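Getting Marker and Highlighter Off a White Desk

By Hongmei Meng
05/09/2020

A white work surface shows everything, and ink is the worst of it. Most of these marks come up with things already in the cupboard if you start with the mildest one.

Start with dish soap. Mix 2 drops into a bowl of warm water, wet a soft cloth, wring it out hard and wipe with the grain. Water-based ink usually lifts on the first or second pass. Dry the spot right away with a clean towel so no water sits in the seams. 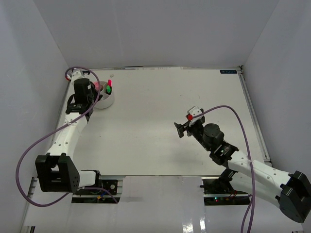 Markers standing in a white cup.

If soap leaves a shadow, go to rubbing alcohol. Put it on a cotton ball, never straight on the desk, and test the underside of the top first. Dab, turn the cotton to a clean side, dab again. Rubbing in circles only spreads the color. On painted or varnished wood skip the alcohol – it can take the finish with it – and use a paste of baking soda and water, left on for 2 minutes.

Highlighter is easier than permanent marker but it hides. Tilt a lamp low across the surface and you will see yellow or pink you missed.

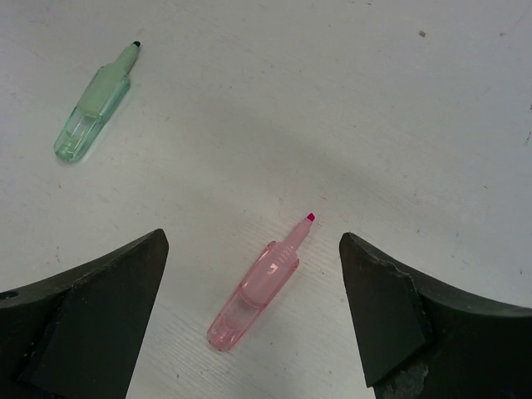 Gray Smudges and Scuffs

Gray marks are mostly pencil, rubber feet and sleeve dirt. A white vinyl eraser takes off more of this than any spray. Brush the crumbs away dry. For what is left, use a damp melamine sponge with almost no pressure, as it is a fine abrasive and will dull a glossy top. My neighbor Dehua Cheng went at his with a scouring pad in January and now has a cloudy patch the size of a saucer.

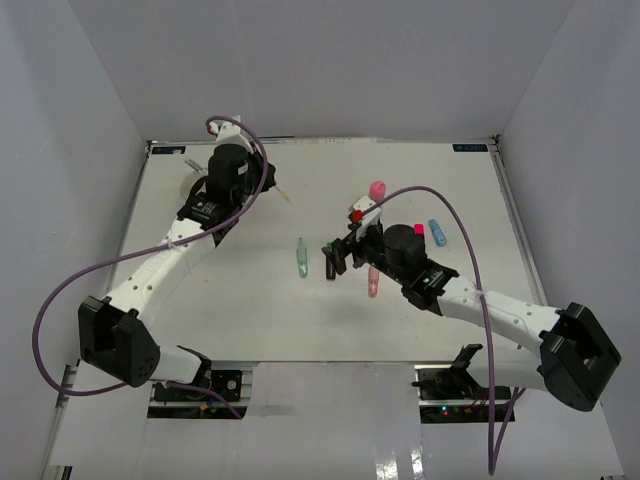

Wipe the desk down once a week and the ink never gets a chance to settle in. Clear everything off first, then work from the back edge toward you. A plain white top with pale gray panels behind it needs the panels wiped too, before the top, so the dust comes down only once. Use a separate cloth for each.

Related tips
Cleaning Wax Off a Tablecloth
Reviving Dried-Out Felt Tips
Storing Pens in a Small Drawer

Contact | Copyright 2020 Clikdale Home Pages | Back to top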